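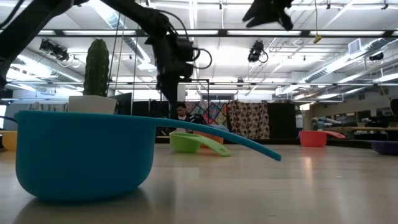
Entered by Teresa Gilmartin, Clondine workshop, June

Measuring cups out on the grey table again this morning, the coloured set. Big turquoise one at the front left, then the lime green, the orange and the coral-red further back. Left the cactus where it was in its white planter.

The job is to find out which cups still read true before Sevim packs the set for Dirkcombe. Method as before: fill with dry rice, level with the back of a knife, tip into the pan and weigh. Two fills each, more if they disagree.

Orange gave 38 g and then 38 g again. Coral-red gave 70 g, then a shade under. I put that down to my levelling and will repeat it after lunch. Turquoise not started, as the rice jar is almost empty.

The table top is glossy and spilt grains skate right across it. Pádraig suggests a tea towel under the pan. Will try it.

To do: more rice. Ask Liam where the second knife went. Lime green still to weigh, and write the results on the card in the drawer.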